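Notebook, room service trials, Merko build
23 April 2022

Started the dresser clearing runs in the simulator this morning, same bedroom layout as in March.
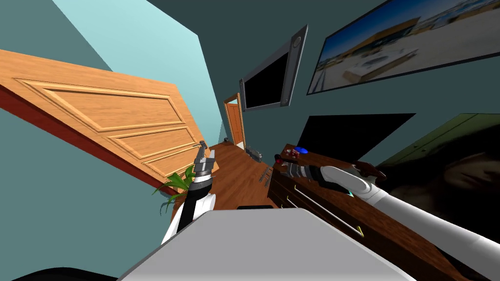

Othmane has been asking for a proper write-up of what the housekeeping staff said at the Alaoui, so I'll put that down first and the run notes after.

The hotel wants the two-armed unit to do surfaces and doors: open up, clear small items off the dresser into a tray, leave. People would still do beds and bathrooms. On paper that takes the short fiddly jobs away from them. When we talked to the morning shift in March, most of them said the fiddly jobs were the part where they got to stand up straight for a minute. Beds and tubs are what hurt backs and knees. If the robot takes the dresser and the quota of rooms goes up to match, they end up with more beds per shift. I had not thought of it that way before that visit, and it isn't anywhere in our requirements sheet. Added it today under open items.

The supervisor's worry was different. She wants to know who gets the call when a guest says something is missing. At the moment a room has one name against it on the sheet. With the unit going in ahead of the attendant there would be two entries, and she doesn't want her people answering for what the machine moved. Suggest we log every pick with a before and after still and keep it where she can get at it herself, without phoning us.

Run notes

300 runs queued, small items on the dresser top, start poses varied. Right arm does the picking, left arm handles the door. Pass means the item is in the tray and nothing else has shifted.

First batch of 50 was scrapped. I had left the old Nimero grasp settings in, so the fingers closed too early. My fault, config is now checked in under the right name.

Second batch ran fine on the arm side. Main trouble is the reach over the dresser top when two items sit close together. The planner picks the nearer one and the forearm passes low over the other. Raised the approach height and requeued. Slower per item, but I would sooner be slow than sweep somebody's earrings onto the floor.

Door handling: the left gripper waits too near the door edge while the right arm is working. In a real room, an attendant coming in with a cart would push the door straight into it. Need a parked position for whichever arm is idle, tucked in and away from the doorway. Othmane agrees and says it should be a rule for the whole unit, with no option to switch it off on site.

Target from the hotel is 95 per cent on clearing. I don't think that number means much until we agree on what happens with the rest. If an attendant has to finish the job, that's their time, and it should come off the room count. Will raise this with Emerson before he sends the next estimate to Aver. His draft has the attendant time on a failed dresser at zero.

Training: the hotel has asked for 2 attendants to learn the stop and restart procedure. Both should be paid at the higher rate for it. Emerson says that is the hotel's business. I'd still like it written into our proposal as a recommendation.

To do
Requeue with the raised approach, leave running overnight
Idle arm parking position, both sides
Ask supervisor what the room sheet looks like now, get a blank copy
Fix attendant time in the Aver estimate (Emerson)
Othmane to check whether the stills can be kept on the hotel's own machine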